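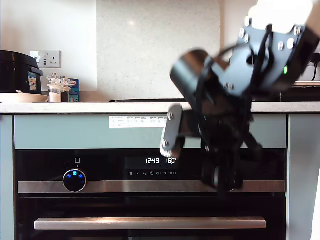

Site Visit Report: Household Robotics Open Day at Koststead
Course: Introduction to Automation
Submitted by: Jarmila Matoušek

1. Purpose of the visit

Our class went to the open day at the Koststead test kitchen in Trinville in December. We had spent the first half of the term on industrial arms, which work in cells where every part arrives in the same place. The assignment was to look at an arm working in an ordinary room and report on how the setup and the programming differ.

2. The site

Koststead rents one floor of the old Jineden building. The kitchen is a normal fitted one with a stone countertop and a built-in oven, and the staff use it to make their own lunch. Visitors were taken through in groups of 12. My group went in a little after noon and stayed until the staff changed over for the next group.

Before the demonstration, an engineer gave a short talk in the hallway. The arm has 6 joints plus the gripper. Each joint has its own motor, and the cables run along the outside of the arm so they can be changed without taking the housings apart. She said cable wear was their most common repair.

3. The demonstration

The task list covered work at the counter and at the oven. An operator guided the arm from a second, smaller arm with the same joint layout. When he moved his wrist, the big arm followed with a short delay.

Large moves across the front of the cabinets were quick. Small moves near a surface were much slower, and the operator stopped several times to check the angle of the fingers before going on. He told us a long door handle is one of the easier things to grip, while a round knob is hard because two fingers can slip off it when they turn.

We were asked to stay behind a line of tape on the floor. There was an emergency stop on the operator's table and a second one by the door.

4. How the recordings are used

Each run is saved with the joint positions and the video. The group wants 1,000 good runs of a task before training on it. A run is thrown out if the arm bumps a cabinet or the operator has to start over. According to the engineer, glass oven doors cause trouble for the cameras because of reflections, and they try to record at different times of day for that reason.

5. Questions from the class

McPhee, our lab instructor, asked about payload. The answer was that the arm can hold a full saucepan close to its base but not at full reach. Another student asked if it could cook a meal alone. The engineer said no, and that they were working on single steps for now.

I asked how long it takes to train an operator. She said 4 days for basic moves, and longer for anything with a lid.

6. What I would do differently

I took notes by hand and missed part of the talk on calibration. I have written to Koststead to ask for the slides and will add that section to the final version if they arrive before the end of term.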